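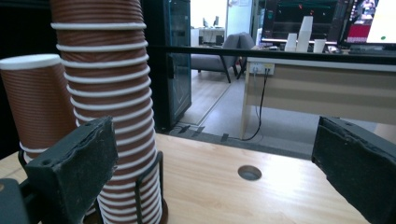 Figure 2. Nested brown paper cups, tall stack held in a black wire holder.

3.2 Home program and adherence

Patients in the outpatient arm got the home program at discharge from the block, not before. Six exercises, printed sheet, therapist went through each one once. Sit-to-stand, step-ups, heel raises, tandem standing, side-stepping, and a reach task at counter height (cups or similar light items, Fig. 2). Dose was set by the treating PT. No weights in the first two weeks.

Logs came back from 307 patients. Completion was best for sit-to-stand and worst for tandem standing, which many patients said they skipped when alone in the house. Reach task somewhere in between. Logs from the Mollar clinic were filled in by phone, so we report them separately in the appendix. Same for Dantas after September, when the sheet was changed to large print.

Gait speed was retested at three months by a PT who had not treated the patient. Two testers, same walkway, usual shoes, cane allowed if used at baseline. Agreement betwen testers was checked by B. Þórarinsdóttir and was acceptable. Falls were self reported and we dont put much weight on them.

We use cookies to improve your experience. Accept | Manage settings

Related articles
Step training after hip fracture: the Parex cohort
Phone follow-up in outpatient balance care
Tandem stance as a screening item in older adults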